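Mon 12 May
By Siv Tveit

I finally made it to the open day at Flovside, and I'd go back tomorrow! I had planned on an hour (the bus from Girklow only runs every 2) and stayed until they were stacking the chairs. The storage kitchen was my favorite stop by a mile.
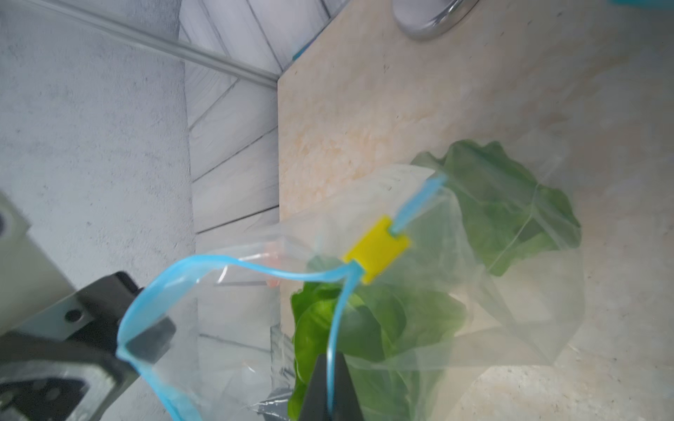
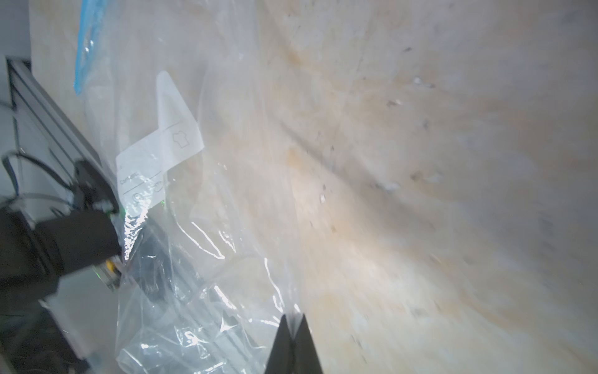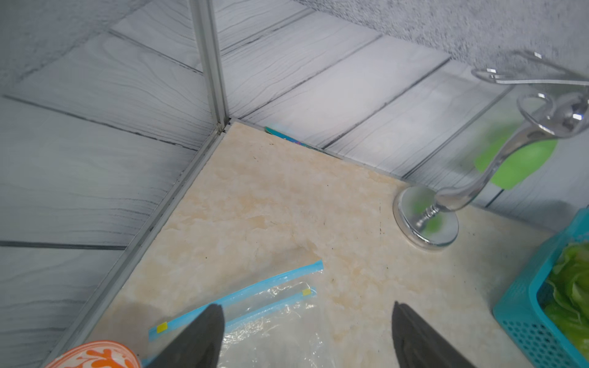
Clear bags at every turn, and I loved it. I'm a slider person myself, so the lettuce in its zip-top bag with the bright yellow slider made me very happy. I also fell hard for the marble-patterned counter against those gray-white wood-grain walls.

Upstairs there was a talk on keeping greens crisp, with roughly 100 of us squeezed in and sharing chairs. Then coffee, and a cardamom bun from the Stelmakh stall that I'm still thinking about. They do it all again in November, over at Treltside, and I've already told my sister to keep the weekend free.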